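Workshop Tips: Recording Cloth-Handling Examples on a Two-Arm Bench

Collected by Chaltu Seyoum, with additions from Selim Dursun and Gerd Kröger
Last revised January 2024

These are working tips for anyone recording demonstrations on a small two-arm setup, mainly with clothes and other soft things. Most of them came out of the Lendcombe workshop, where we record examples of picking, pulling apart, spreading and folding. Some will be old news if you have run a bench before. Skip to what you need.

Before you start

Wipe the floor of the enclosure first. Lint shows up on a smooth surface, and so do crumbs and thread ends. A dry microfiber cloth is enough most days. Don't use spray cleaner right before a session. It leaves streaks that catch the light, and the streaks move around as they dry.

Check the mounting bolts at the base of each arm by hand. If a base rocks at all, tighten it and redo the calibration before recording anything. Selim once lost a whole afternoon of folding examples to a left base that had worked loose. The gripper was landing a finger's width off by the end, and the person driving had been correcting for it without noticing. The recordings looked fine. The numbers in them were no good.

Warm the arms up. Run each joint through its range a few times with the grippers empty. Listen while you do it. A cable that is going to snag will usually rub first.

Clean the camera lenses with a lens cloth, including the small ones on the wrists. Wrist cameras get touched every time somebody adjusts a gripper, and a thumbprint makes everything go soft. Check the picture from each camera on the screen before you start, at full size. A thumbnail will hide a smear.

Choosing the clothes

Start with a mix of colors and prints. If every piece is plain, the system learns to tell one from another by color and has a hard time with anything patterned. If every piece is patterned, you will have trouble seeing the edges yourself when you drive.

Baby and child sizes are easier to work with on a small floor. An adult shirt will fold over on itself or climb the walls before you get it flat. Keep a few thin cloths as well, such as wash cloths or napkins. They are good practice for new people and they make short, clean recordings.

Wash everything once before using it. New fabric has sizing in it that makes it stiff, and it will behave differently after a week of handling. Skip the fabric softener. Cut off long loose threads and any swing tags, but leave the sewn-in labels alone.

Take out anything with hard snaps or metal zippers until you are confident with the grippers. A zipper pull can wedge between the fingers and you will have to open them by hand.

Setting up a pile

Don't arrange the pile. Pick the pieces up together, hold them over the floor and let go. If you lay them down carefully they end up with their corners showing, and real laundry doesn't do that.

Change the starting spot between recordings. Back left, front right, up against a wall, out in the open. People have a habit of dropping the pile where it is easiest to reach, and after a day of that you have a hundred ways of doing one thing. Gerd keeps a sheet with the floor divided into squares and puts a mark in a square each time it has been used.

Let some pieces hide under others. Finding a piece by the one edge that is showing is a skill the system needs to see done many times.

Keep the rest of the floor fairly clear, but it's fine to have an object or two that isn't part of the task. The arms should learn to work past them. Note the extra objects in the log and leave them where they are for the whole recording.

Pulling one piece out

Go in slowly and close on a single layer where you can. Come down at a slant, with the lower finger sliding under the edge. Coming straight down tends to pinch two or three layers together and the whole pile comes with you.

Lift a little before you pull sideways. A short lift lets the piece underneath drop away. If it doesn't drop, lower everything again, open the gripper and take a new hold a little farther along. Do not shake it. Shaking looks quick on a screen, but it puts strain on the wrist and the result is different every time.

Once the piece is clear of the pile, bring the second gripper over to take the other end. Move one arm at a time here until you have the feel of it.

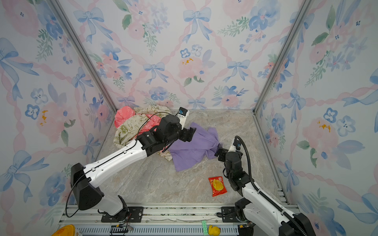
Keep the tension light when both arms are holding. The fabric should be off its folds but not tight. If you pull hard, one of two things happens: the cloth slips out of the weaker grip, or the arm faults on load and you lose the recording. With knits you will also stretch the piece out of shape, and it won't lie flat for the next person.

Work from corners when you can find them. If you have one corner and can't see the other, hold the first one still and slide the second gripper along the edge in short steps. Close, check, open, move. It feels slow to drive, but those are some of the most useful examples we have.

Watch the elbows. With both grippers near the middle of the floor it is easy to forget that the rest of the arm is taking up room behind them. Keep the forearms low on the outside and cross them only if the task calls for it.

Putting it down

Lower the piece until the near edge touches the floor, then draw both grippers toward the front while you keep lowering. The cloth lays itself out behind them. Open both grippers together at the end and back off straight up for a short way before swinging the arms aside. If you swing first, a finger will catch and drag a corner over.

If the piece comes down badly, fix it. A recording where something goes a little wrong and gets put right is worth keeping. Dilek Dağdelen, who sorts our recordings, would like more of these than she gets. What she doesn't want is a recording where the driver stops, thinks for half a minute and then carries on. If you need to think, end the recording and start another one.

Between recordings

Bring the arms back to the same waiting position every time, with both grippers open and clear of the fabric. Then reset the clothes.

Keep your hands out of the enclosure until the arms are paused. Say "hands in" and "hands out" if two of you are working. It sounds fussy for the first hour and then you stop noticing you do it.

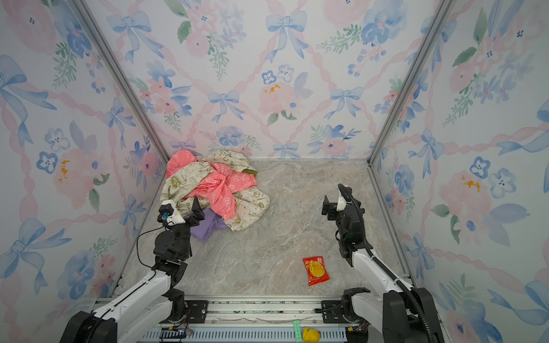 Three pieces in one heap, with the purple cloth partly underneath.

Swap drivers after 24 recordings. That is the number we settled on at Lendcombe, and Julián Echevarría uses the same one at the Drurnow bench. Past that point people get faster and sloppier, and the grips start landing in the same place. Take a proper break away from the screen, then come back and do the resets while the other person drives.

Write the log as you go. One line for each recording will do:

Number of the recording
Who drove
Which pieces were in the pile
Where the pile started
Finished, finished with a fix, or stopped early
Anything odd

"Anything odd" matters more than it sounds. Write down if the sun came through the blind, if a gripper pad was swapped, if somebody bumped the table. In October we had 53 recordings with a strange drift in the color and the only clue was a note that said "new bulb."

Looking after the walls and floor

Printed wallpaper is a cheap way to change the background. Put it on thin board with double-sided tape so you can lift the panels out and trade them for another pattern. Paste works too, but you will be scraping it off later. Press the corners down well, as a lifted edge will catch on a sleeve or a passing wrist.

A marble-look floor is fine for cloth. It lets the fabric slide, which helps when you spread a piece and hurts when you are trying to get a finger under it. If you can't get a grip started, try dragging the edge toward a wall so it buckles up, then take the buckle.

Change the look of the bench on a schedule, and write the change in the log. We do the walls after every 3 sessions.

Cables

Leave slack at the wrist and at the elbow. Turn each joint to the end of its travel by hand with the power off and see where the cable goes tight. Then add a bit more than you think it needs.

Run the cable down the outside of the arm, away from the cloth. Hook-and-loop straps are better than zip ties. They give a little when something snags, and you can shift them without cutters.

Small boards and connectors near the bases should be fixed down. Fabric that slides off the front of the floor will find a loose connector every time.

Gripper pads

Wipe them with rubbing alcohol on a rag at the end of the day. Lint builds up on the pads and the grip gets weak so gradually that you blame your driving. If thin cloth keeps slipping and the pads are clean, look for a shiny patch in the middle. That pad is worn and wants replacing. Replace both on the same gripper.

At the end of the session

Play back 2 recordings from every camera, one from early on and one from the end. Check that the pictures line up in time. An easy check is the moment a gripper closes. It should happen together in all of them.

Copy the files to the second drive before you switch anything off. Name the folder with the bench first, then the session, then the driver. We store ours through Custudia, and folders with spaces in the name have given us trouble there, so use underscores.

Park the arms, power down, shake out the clothes and hang them over the rack. Leaving them in a heap overnight sets the creases and your first pile of the morning will be the same as your last.

Spare pads, straps and lens cloths are in the drawer marked Pawłowska. If you take the last of anything, write it on the lid.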